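Intro to Interior Materials, Week Nine
Wood Surfaces: Finishes, Wear and Care
Handout to go with the lecture, April 7, 2023

Okay, last week we got through how boards are cut and I ran out of time before finishes, so we're picking up there. If you missed the cutting lecture, borrow notes from somebody, because I'm going to use the words "flat sawn" and "quarter sawn" as if you know them.

What a finish is for

A finish does two jobs. It slows down the water moving in and out of the wood, and it changes how the surface looks and feels. Notice I said slows down. I get at least one paper every February that says a finish "seals wood completely" and I circle it in red every time. Wood keeps swelling and shrinking across the grain for as long as it exists, and your finish has to go along for the ride. (This is why I made such a fuss about leaving room for movement at the breadboard ends.)

The two big families

Penetrating finishes soak in. Oils are the ones you'll meet most: tung, linseed, and the many blends sold as "Danish oil," a name that means pretty much whatever the maker wants it to mean. You wipe it on, wait, wipe off what's left. The surface still feels like wood, and if somebody scratches it you can rub in a little more oil and get on with your life. The bad news is that a hot dish or a wet glass can leave a mark, and you need to redo the whole thing every so often.

Film finishes sit on top. Shellac, lacquer, varnish and polyurethane all go here. They protect better, especially poly, but once the film is broken it's a pain to patch. With shellac and lacquer the new coat melts into the old one, so repairs can be nearly invisible. Varnish and poly don't do that. Each coat just grips the one below it, so you have to scuff in between or it may peel. Please write that down, it comes back in the lab.

Hardwax oils are somewhere in the middle and I go back and forth on where to file them! For this course, put them with the penetrating finishes.

Sanding, or why your stain came out blotchy

Most of the sad sample boards I see were ruined before the can was opened. For bare wood going under a film, start at 100 grit, move up through 150, and stop there or a little past it. People love to go up to 200 and beyond because it feels so nice under the hand – but very fine sanding leaves less for a stain to hold on to, and you end up with a paler color than you wanted. End grain is the exception. It drinks stain like crazy, so sand it finer than the faces and it'll come out closer to the same shade.

Always sand with the grain on your last pass, by hand. Then get the dust off. Then get the dust off again.

Color

Wood changes color by itself, finish or no finish. Cherry gets darker and redder, walnut gets lighter, and pine goes that orange-yellow you remember from somebody's basement. Oil-based products add an amber tint on top of that. Water-based ones stay clearer, and on maple that's usually what you want, though on walnut they can look a bit cold and gray.

Reddish browns are the hardest to specify because everybody's idea of them is different. One client says "mahogany" and means nearly purple, the next means a brick. The Stollance sample book in the materials room has 21 of these shades, and I'd like you to look at them by the window and then under the ceiling lights before you pick one for your project. The Tratine book is older and the chips have faded, so use it for sheen only.
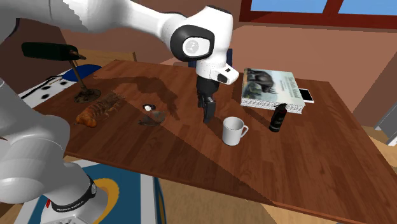

Fig. 1. Tabletop in a reddish-brown plank texture, with a white mug.

Plank tops and rendering

If you're putting a plank top in your renderings, check three things before you hand it in. Does the grain run the long way on each board? Is the same knot showing up over and over? And is the scale right? A board with grain blown up to double size makes the whole table look like dollhouse furniture, and I will notice.

Sheen matters here too. Satin hides fingerprints and small scratches, gloss shows everything, and dead flat can burnish to shiny patches where people rest their arms.

Everyday care

Damp cloth, then dry cloth. Skip silicone sprays, since they get into the pores and make refinishing miserable later. White rings are usually moisture caught in the finish, and some of them fade by themselves if you leave them alone for a while. Black rings are deeper – typically water reacting with iron and the tannins in the wood – and those mostly need sanding or oxalic acid. Gloves and goggles for the acid, no exceptions.

One safety thing: rags wet with drying oil can heat up and catch fire in a pile. Lay them out flat to dry outside, or put them in the metal can with water. The can is by the lab door.

For next time

Read chapter 16 and bring two sanded sample boards, one open-grained and one closed-grained. Label the backs in pencil. Marker bleeds through, and then we're all looking at your initials.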